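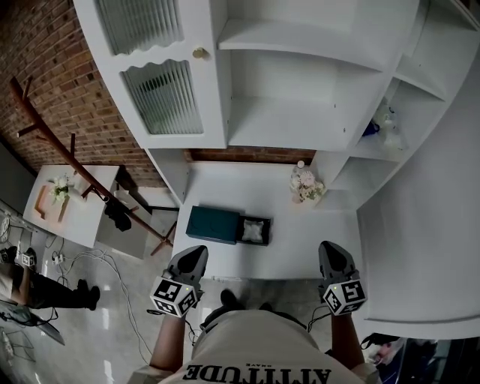
The desk under the cabinet. Teal box, little black box next to it, flowers at the back.

Desk corner, Clulbridge – the pictures

Quick page this, promised a few of you I'd put something up before April and it's now 18/10/2025, so sorry. Parveen has been asking, Corina has been asking, Sunil has stopped asking. Only the best ones are here, the rest were blurry or of my thumb.

Background for anyone new. We wanted somewhere to write, wrap presents and put the post down, without giving up a whole room for it. The white unit does all of it in one go: desk at the bottom, cupboard and shelves on top. Came second-hand from a house over in Tovthorpe, in 4 pieces, 38 screws in a freezer bag and no instructions. Took Shaohua and me most of two evenings. One screw left over. Not asking where it goes.

The bit I like best is the gap between the desk and the cupboard, where the brick shows through. Nearly boarded it over, very glad we didnt. White on its own was a bit dentist.

Flowers are pinks and creams, nothing too loud. They go at the back right so there's elbow room at the front. Boxes go on the left. The black one is meant to be for paperclips and never has been. Rule is one box open at a time – we'll see how long that lasts.

Next one is further back so you get more of the cabinet door, the wall and the coat stand.

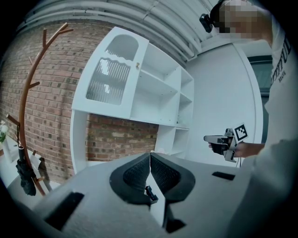

Ribbed glass door with the gold knob, bare shelves, brick, coat tree with the black umbrella on it.

The glass is what sold it to me. You get the shape of things behind it and no more, so the cupboard side can be as untidy as it likes. The open side can't, hence nothing on it yet. Anjana wants books, I want the good bowls, discussions are ongoing.

Coat tree was from the Wijesinghe sale, got it for less than the petrol. Brown wood, arms like branches, looks like a real tree in winter. Holds an umbrella fine, havent tried it with four wet coats.

Still to do – decide on the shelves, find a chair that tucks under properly, something for the plain wall on the right (Corina has offered a print, no pressure Corina). Pipes on the ceiling are staying as they are, I've grown fond of them.

More when the shelves are filled. If you've got the same unit and know where that screw goes, message me.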